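Tasent general chat > Is the Forport expansion worth it if you only play families?

mossy_kettle
So I've had the base game of Tasent since February and I'm at the point where all my households are rich and bored. Forport is on offer and I keep hovering over the button. I don't care much about the harbour or the trading, I just want more for my families to do at home. Does it add anything for them or is it all boats?

Clolance
Mostly boats, sorry! But the chores system came in with it and that changed the game for me. Laundry piles up, kids can be told off for it, and there's a whole new mood for people who've had to wear yesterday's shirt to work (my doctor lost a promotion over it, still cross). I've put 400 hours in and I've barely left the house.

bramblefoot
I'd disagree with that. Chores are fun for one evening and then you're clicking on a basket every morning for the rest of your life. I switched them off after 12 days in game and haven't looked back. If you want family stuff, get Sperling instead – the school and grandparents bits are much better.

Clolance
You can hire help though? Or get the double machine, costs 800 coins and you do half the clicking.
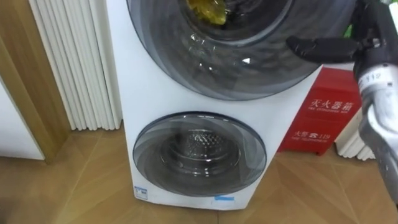

Page last changed: February, 14 edits

mossy_kettle
Ooh, half the clicking sounds all right. Can teenagers do the laundry or is it adults only? I've got a house with five of them and they do nothing but eat toast.

Clolance
Teens can, yes. Children can only carry the basket, and they drop it if their mood is low. Give a teen the Tidy trait and they'll go off and do it without being asked, which is the least realistic thing in the whole game.

al_leckie
Alistair Leckie here, I wrote the old chores guide so I'm biased. Bramblefoot has a point about the clicking, it was awful at launch. It was patched though, and you can set a wash day now under household rules. Pick one day and the baskets leave you alone for the rest of the week.

bramblefoot
Didn't know about the wash day thing, fair enough. Still think Sperling is better value. Forport takes ages to load on my old laptop and the harbour is half empty.

al_leckie
Can't argue with the loading. Turn the harbour traffic down to low, it helps a bit.

mossy_kettle
Right, I've gone and bought it while you two were arguing – sorry bramblefoot, Sperling next time! Where do I find household rules? I've looked under the family tab and can only see pets.

Clolance
Click the letterbox, then the little clipboard.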